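Progress report: Tellunport computer refurbishing bench
For: Evander Dow, Prorholm small grants
From: Yulan Cui
October 2, 2023

Hello Evander,

You asked for something readable this time and not another spreadsheet, so I've written it more or less as I'd tell you over a cup of tea. The spreadsheet is still attached for anyone who likes that sort of thing.

Where we've got to

The bench is up and running in the back half of the old print shop, and it's a much nicer place to work than I feared when we got the keys. We had the strip lights replaced, put down rubber matting and found a pair of solid workbenches at the school clearance in Tanine. The first one went straight in. The other had to have its legs taken off in the street (in the rain, naturally) before it would go round the corner by the sink.

Machines have been arriving since the spring, mostly office desktops that were going to be scrapped. The big lot came from Shao when they moved offices, and they were very good about it - keyboards bagged up, power leads coiled, everything labelled by floor. We've finished 8 machines from that lot and they've all gone out to homes. The next batch is in pieces on the shelves as I write.

What we do with each one

I know you wanted a bit more on this, as the panel wasn't sure why it takes so long. Every tower gets opened up and blown out with air first. The dust is dreadful, especially from anything that has lived under a desk on carpet. Then the old drive comes out to be wiped, and we go through the memory, the fan and the power supply before deciding whether it's worth carrying on. A machine that fails at that point gets stripped for parts, and those parts have saved us a fair bit of money already.

The expansion cards are the fiddly bit. Older Dell towers are sturdy things, but there's a lot packed in behind the drive bays and you're often working past cables to get to the slots. We take the graphics card out, clean the contacts, look the slot over and put it back, and if it's a card that a family won't need we keep it for the spares box. My advice to new starters is to find the catch before pulling anything! I learned that one on my own computer years ago and I'm still cross about it.

Money

We've spent £564 of the parts budget, nearly all of it on solid state drives and a big bag of those little clock batteries. The drives make more difference than anything else we do. A machine that used to take an age to start is suddenly perfectly pleasant for homework and forms and video calls with Gran. I'd like to move what we saved on the benches across to drives as well, if you're happy with that. It's in the attached sheet in yellow.

What hasn't gone so well

Monitors. We've been given far more towers than screens, and a couple of the screens we do have are so dim that I wouldn't wish them on anyone. I've written to Shao to see whether any more are coming. The other headache is sorting the spares, where every card looks much like its neighbour once it's in a tray. The graphics card in the picture below is still in its slot, with the NVIDIA name on it and the white and black slots over to the left.

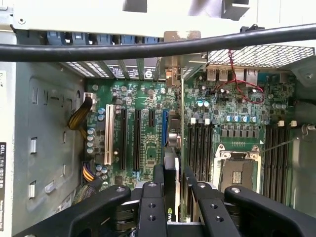 Plans up to November

First job is to clear the shelves, so that everything already opened is either finished or broken up for parts. After that I want to run two evening sessions where people can bring in their own desktop and clean it out with us. There's been a lot of interest from the Tanine end and I think we'd fill both.

I also need a proper second set of screwdrivers, as we keep queuing for the same one. That can come out of what's left in the tools line, so no need to do anything at your end.

Could you let me know about the yellow line before I put the next drive order in? And do come and see the bench if you're over this way - the kettle's by the sink, and the parking behind the shop is free after five.

All the best,
Yulan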